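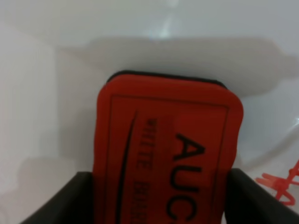
Courses and enrollment

Frequently asked questions about the evening courses at Mullumero

Last updated: 11 Sep 2026

Who can join the evening courses?

Any adult who wishes to learn bookkeeping from the beginning, or to refresh what was learned a long time ago. We ask for no diploma. You should be able to read a simple text in English and to use a calculator. Students who are 16 or 17 may join with a signed letter from a parent.

Which courses do you offer at the moment?

Basic Bookkeeping, Payroll for Small Firms, and Reading a Balance Sheet. The first one is given every season. The other two are given when enough people have enrolled, and we write to everybody on the list one week before the start to confirm.

How much does a course cost?

Basic Bookkeeping is $500. Payroll for Small Firms is $800, and this price includes the printed workbook. Reading a Balance Sheet is a short course and its price is on the enrollment form. Prices are for the full course and we do not sell single evenings.

Can I pay in parts?

You can pay in two parts, the first when you enroll and the second before the third lesson. Please write "two parts" in the comment line of the form. If your employer pays, we send the invoice directly to the firm, but then the full amount must arrive before the first lesson.

What happens if I must cancel?

Until six days before the start we return the full amount except a fee of $25. After this we can move your place to the next season one time. We cannot return money after the course has begun, also not in case of a new job or a change of working hours. In case of illness, please call the office and we will look at it together.

Do I need to know something about computers?

For Basic Bookkeeping, not much. The first half of the course is done on paper, with ledger sheets that we give to you. In the second half we use spreadsheets, and you should know how to open a file, save it and find it again. Payroll students need to be comfortable with spreadsheets from the first evening.

Lessons and homework

What time do the lessons begin?

The doors open at 6 p.m. and the teacher begins at half past. There is a pause of ten minutes in the middle. Parking behind the building is free in the evening, but the gate on Kumarasinghe Street is locked early, so please drive in from the front side.

How much homework should I expect?

Most students need two or three hours per week. The homework is a set of receipts and bank lines from an imagined shop, and you enter them as if you were working there. Ebenezer Frimpong corrects the Basic course himself and returns the sheets at the next lesson with his notes in green – he never uses red.

I missed a lesson. How can I catch up?

Write to the office and we will send you the lesson notes and the exercise sheet. Lessons are not recorded. If you miss more than two evenings, please speak with your teacher before you come back.

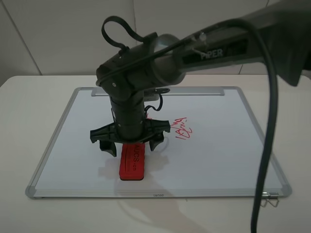

What should I bring to the first lesson?

A calculator with large keys, a pencil, an eraser and a folder for loose sheets. Phones may be used as a calculator during the lessons, but they are not permitted in the test. The textbook can be bought from us on the first evening or borrowed for the season with a deposit.

Is there a test at the end?

There is one for Basic Bookkeeping and one for Payroll. You may use your own notes, and you may repeat the test one time without extra cost. The November group takes its test in the last lesson.

Do I receive a certificate?

Everybody who passes the test receives a certificate from Mullumero with the name of the course and the number of lessons. It is a school certificate and it is not a state license. Students who attend without taking the test can ask for a letter of attendance.

How can I ask a question that is not on this page?

Use the contact form, or come to the office on the ground floor one hour before the lessons. We answer messages in two working days, but in the first week of a season it can take a little longer.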